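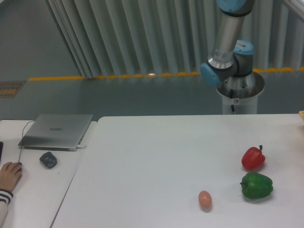

Etiqueta blanca de letra menuda sobre metal plateado.

Vivir con etiquetas

Última actualización: sábado, 9 de noviembre de 2024

Mi madre etiquetaba hasta el pan rallado. Lo guardaba en un bote transparente, se veía perfectamente que era pan rallado, y aun así llevaba su tira de esparadrapo con la palabra escrita a boli, en mayúsculas y subrayada. Yo me reía mucho de aquello. Luego me fui a vivir sola, confundí el azúcar glas con la maicena en el cumpleaños de una amiga y dejé de reírme.

Llevo desde agosto dándole vueltas al asunto, porque ese mes vacié el trastero de casa (dos tardes enteras, un calor espantoso) y encontré cajas rotuladas por mi yo de hace años con una seguridad que hoy me conmueve. «Varios». «Varios 2». «Cables buenos». ¿Buenos para qué? ¿Y en qué caja estarían los malos? Había también una que ponía «NO TIRAR», sin más, y dentro un manual de Unix de segunda mano, una bufanda y un mando a distancia sin tapa. La bufanda me la he quedado.

Total, que me dio por llamar a gente que se dedica a esto. Ivone Batista lleva media vida en Korkero, un taller pequeño que imprime etiquetas para conserveras, farmacias, bodegas y quien se lo pida, y me recibió con un muestrario del tamaño de un misal. Me lo fue pasando hoja a hoja y me hacía tocarlas con los ojos cerrados, ¡y se notaba la diferencia! Hay papeles que piden uña y papeles que se despegan solos con mirarlos. «La gente se fija en el dibujo», me dijo, «y yo me fijo en la cola. Si la esquina se levanta, ya me has perdido».

Desde entonces voy por la vida mirando esquinas. En el supermercado soy un estorbo.

Lo que más me gustó del taller fue el cajón de los errores. Ivone guarda una muestra de cada pedido fallido y las tiene ordenadas por clase de desastre: acentos perdidos, colores que salieron enfermos, una tirada de 1.000 etiquetas de mermelada de higo en las que se leía «mermelada de hijo». El cliente quiso quedarse unas cuantas para regalar en Navidad. Yo le pedí una y la tengo pegada en la nevera, a la altura de los ojos, para que las visitas la lean mientras buscan el agua.

Letra pequeña, paciencia grande

Mi segunda obsesión es el tamaño. Hay pegatinas que parecen escritas para hormigas: las del interior de los jerséis, las del culo de la tostadora, las de cualquier aparato que lleve un código y un símbolo de esos que uno no ha mirado en su vida. Antes las leía sin gafas. Ahora les hago una foto con el móvil y la amplío, que es lo mismo que hace todo el mundo a partir de cierta edad, aunque en la cola de la farmacia disimulemos.

Le pregunté a Ivone por qué no las hacen mayores y me contestó con otra pregunta: qué quitaría yo. Probé con la de un bote de champú que llevaba en el bolso. Quité el eslogan, quité la hojita verde, quité «nueva fórmula», y me sobró sitio para escribir los ingredientes en un cuerpo decente. Me puso un aprobado raspado. Al parecer me había cargado también el peso neto.

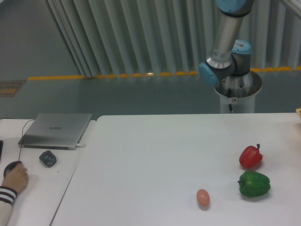
El método de casa

Al volver decidí organizarme de una vez. Compré una rotuladora Penry, de esas que escupen cinta blanca y hacen un ruidito muy satisfactorio, y el primer fin de semana etiqueté 21 cosas. Las especias, bien. Los cargadores, mejor todavía, que en mi casa son todos negros y todos idénticos hasta que necesitas uno. Con las llaves me equivoqué: puse «puerta» en tres de ellas.

Después vino la parte difícil, el congelador. El frío se ríe de casi cualquier adhesivo, y la cinta que tan bien quedaba en el pimentón apareció a los pocos días en el fondo, hecha un caracol, junto a un táper de contenido incierto. Ahora pego la etiqueta antes de meter el táper, con el plástico bien seco, y aprieto un rato con el pulgar. Las lentejas han dejado de ser un misterio. El caldo sigue siéndolo, pero eso es culpa mía, que escribo «caldo» y no digo de qué.

Una lectora, que firma como Isari, me escribió cuando conté algo de esto en la columna del mes pasado. Ella apunta siempre la fecha y nunca el contenido: dice que lo que hay dentro se ve, y cuándo lo hizo se le olvida. Lo he probado con las mermeladas y le doy la razón. Con las sopas, ni hablar.

A mi madre le enseñé la rotuladora el domingo. La estuvo mirando un buen rato, imprimió su nombre, imprimió el mío y me pidió las tijeras para recortar los bordes. Luego sacó el esparadrapo del cajón y rotuló un bote de garbanzos.

Contacto: escríbenos a la redacción | © 2024 Todos los derechos reservados | Volver arriba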